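Visit Report: Virtual Commissioning and Safe Practice in Robotic Assembly
Clelamero Training and Standards Center

In May, members of our working group on assembly automation visited the Clelamero center to review how its staff prepare robot programs before they are released to physical equipment. The visit was hosted by Yung-ching Cheng, who leads the center's program on written procedures. Twenty participants attended, most of them from small and mid-sized manufacturers that have recently installed their first robot cell or expect to do so within the year.

The day opened with a short briefing on the center's rulebook, known internally as Surka. The document runs to 37 rules and is revised once a year. It applies to all assembly work at the center, including work that takes place entirely in simulation. Participants asked why a simulated cell should be subject to written rules when no person can be hurt in it. Our host replied that programs, part layouts and operator habits all carry over from the model to the floor, and that a shortcut accepted in the first will be found later in the second.

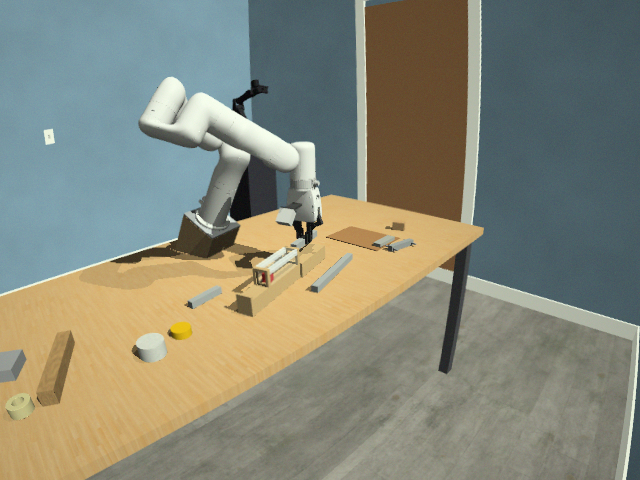 Rule 4 of Surka deals with the layout of the work surface. It requires that every item within reach of the arm be entered in the cell record, whether or not the task calls for it. The practice task shown to the group made the reason plain. The wooden fixture stands at the center of the table, but gray bars, a yellow cylinder, a brown board and other loose pieces lie on the same surface, and each of them must have an entry. An item without an entry is treated as an obstacle, and the program may not be released until the record has been corrected. Several visitors remarked that their own cell records list the product parts and the fixture and nothing else.

The same rule extends to other machines. Where a second arm is modeled in the cell, its resting position must be recorded and checked against the full path of the working arm. The center does not accept "not in use" as an entry.

The second session concerned approach and contact. Surka divides every motion toward a part into a free segment and a guarded segment. In the guarded segment, speed is limited and the program must contain a defined response to unexpected contact. The height at which one gives way to the other is set separately for each fixture and is signed off by a person other than the programmer. Our group discussed this point at some length. In a plant with one robot technician, a second signature is not easily obtained. The center's advice was to have a production supervisor trained to read the motion record, a course that takes 30 hours.

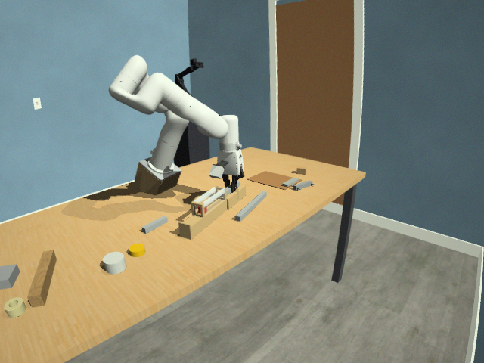
Gripper fingers lowered at the wooden assembly during the practice task.

Following the break, participants were shown how trial results are kept. The current task had been run 2688 times in simulation by the date of our visit, with small changes made to part positions between runs. Each run is stored with its starting layout, the version of the program and the outcome. Failed runs are kept under the same terms as successful ones. The center had at one time deleted them after review, and ended that practice when an auditor from Clesach asked for evidence that a known fault had been corrected and none could be produced.

The group also reviewed the naming of parts. Each part must carry one name across the drawing, the simulation and the operator instructions. Participants from Ng, a maker of metal fittings, reported that their plant has three names for one bracket, depending on the department. They were given a blank copy of the center's naming sheet and will report back on its use at our next meeting.
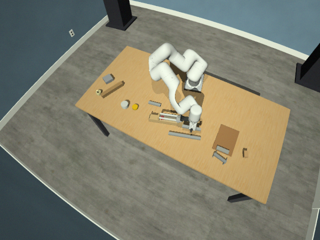
Viewpoints formed the last technical topic. Under Surka, a program is reviewed from at least two camera positions before release, one of which must show the whole table. A close view is useful for judging the gripper against the part, but it can hide the links of the arm farther back, where clearance is often smallest. Reviewers record which views they used and initial each one. A review carried out from a single view is returned without comment.

In the closing discussion, two concerns were raised. The first was the time needed to keep such records in a small plant. The center acknowledged the burden and stated that a shorter edition of the rulebook is being prepared. The second was how far a model may differ from the real cell before its results should be set aside. Surka requires a fresh measurement of the physical cell after any change to the table, the arm mount or the fixture, but it sets no numerical limit. Our working group has been asked to submit a proposal on this point.

Members who wish to comment on the draft proposal should write to the working group office. Copies of the layout checklist and the naming sheet are available from the same address.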